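Notebook, bench 2. Oct 5, 2019

Went through the draft handling rules that Tâm Lý wrote up for the hand-held grippers. Twenty-six of them. I still think that is too many for anyone to carry in their head while both hands are busy, and I said so in March when the list was half as long. Tâm's answer is that people will read them once and remember the ones that matter. I doubt it. I had to look up rule 9 twice this morning and I was there when it was argued over.

The ones I'd keep without a fight: check that the marker cubes sit tight before each run, start every run with the left gripper open, keep sleeves off the cube faces, stop if anything sharp leaves the tabletop. Those can be checked by looking. "Move at a natural pace" can't be. Whose pace? Tín Lục moves at something like double mine, and both of us would tick the box.

Desk items task is the one I used to test the sharp objects section. Pen holder, pen, plant, scissors. The draft says scissors are to be held "safely," full stop. Doesn't say by which end, doesn't say closed or open, doesn't say what the other hand should be doing. I'd call that a wish and send it back.
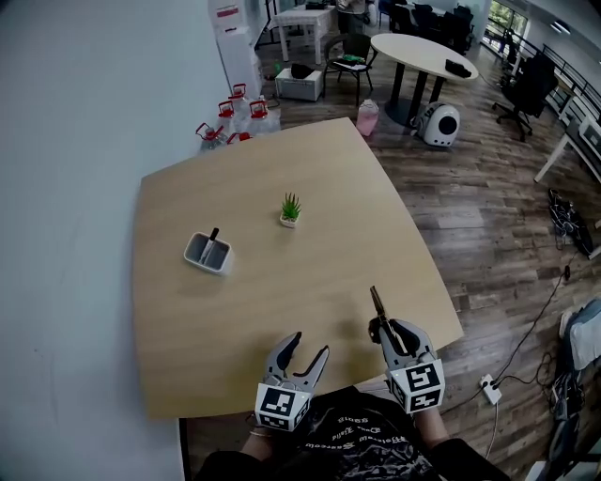

Desk items task. Scissors in the right gripper, blades up, left gripper open. Pen standing in the holder.

Now, blades up. Is that within the rules or not? By the draft, yes, as nothing forbids it. By the Jotska sheet we used before, also yes, though that one was written for blunt tools and I don't trust it here. I would want blades pointing away from the wearer's face and the free gripper kept clear of them, and I would want it in one plain sentence. Tín thinks a fixed blade direction will make all the runs look alike and spoil the variety we're after. Fair point, but I haven't seen any numbers from him and I'm not going to loosen a safety rule on a hunch.

Other gripe: the clear floor rule. Draft wants cables and bags kept "out of the work area" and never says where the work area ends. Table edge? One step back from the chair? Today there's a power strip and a bag on the floor to the right and I can't tell from the text if that is a fault. Either give a distance or drop it.

To do:
- cut the list to what can be checked by eye (aim for 9 or fewer)
- rewrite the scissors line, show Tín before it goes in
- ask Trịnh what the Daka site does about floor cables
- Tâm to try the short list on 6 runs, cold, no coaching

If the short list does no better than the long one I'll put the rest back.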